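## 3. What people mean by "cleared"

We began the diary study with what we took to be an easy question. Each household in Flellport was asked to note, every evening, the time at which the table had been cleared. We expected a column of times. We got a column of times with a margin full of legal argument. 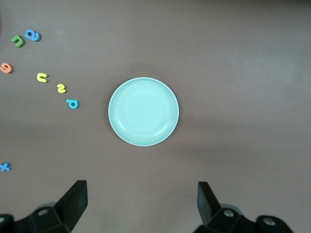 **Figure 3.** A plate and foam letters on a tabletop.

The trouble starts with the verb. To clear a table, in the dictionaries we consulted, is to remove what was used for the meal. In the diaries it meant anything from taking the food away to restoring the furniture to a state last seen in the showroom. Most entries fell between these poles, and the disputed cases nearly always involved two classes of object: the things that belong to eating and the things that live on the table in spite of it. Figure 3 has both in their plainest form, an empty pale green plate near the middle and bright foam letters off toward one side. Under the strict reading the plate must go and the letters may stay until they are old enough to vote. Under the loose reading the plate is empty, so dinner is over, so the table is cleared, and the matter of who carries the plate to the sink is a separate question for a separate study.

We coded 300 diary entries in which the writer gave a reason for the time recorded. In 67 of them the reason mentioned an object that had nothing to do with the meal: school forms, mail, a jigsaw puzzle, one sewing machine with apparent tenure. We call these objects *residents*. The term comes from a diary kept in the Plitine apartments, whose author wrote that the stapler "is a resident and pays no rent." We have not improved on this.

### 3.1 Residents and visitors

Residents are tolerated for much longer than their owners predict. In the January interviews we asked each household to guess how long the oldest non-meal object had been on the table. We then checked the guess against the diary. Guesses were short, and they were shortest for paper. A form that "came home yesterday" had, in several homes, come home in the fall. Toys did better, perhaps because they move around during the day and so never seem to have been anywhere long.

Visitors, by contrast, are policed with some energy. A cup left after the meal drew comment in the diaries within the hour, often in capital letters. The same cup, once it had pencils in it, was not mentioned again by anyone. This change of status is quick and, as far as we can tell, permanent. We found no case of a pencil cup going back to being a cup.

### 3.2 The Živković problem

Our coding scheme followed the Živković rule, under which a surface counts as cleared when the next planned activity can begin without moving anything. It is a tidy rule and we were fond of it. It failed in the first week of coding. Households turned out to be very good at planning activities that fit the space left over. One family ate breakfast for most of the study period at what their floor plan shows as the corner of a six-seat table, and recorded the table as cleared every night. By the rule, they were right.

We tried a fix, which was to ask whether the *largest* usual activity could begin. This raised agreement between coders but produced tables that had not been cleared since the family moved in. In the end we kept both measures and report them side by side in Section 4, where they disagree – sometimes by years.

### 3.3 A note on the diaries themselves

The printed diaries were made for us in a run of 200 by a local shop, Cilo, and were bound in a cheerful yellow so that they would not get lost. Of the copies handed out, 22 came back late because they had been under something on the table. We considered excluding these entries and decided against it. A diary of clutter that vanishes into the clutter is, if anything, a careful instrument, and the writers mostly filled in the missing evenings from memory, which we marked in the data and did not use for times.

Late return was not linked to household size or to the number of children. It was linked to table size, and in the direction a pessimist would guess. Bigger tables held on to their diaries longer. We had planned to advise readers with crowded tables to buy larger ones, and have removed that paragraph.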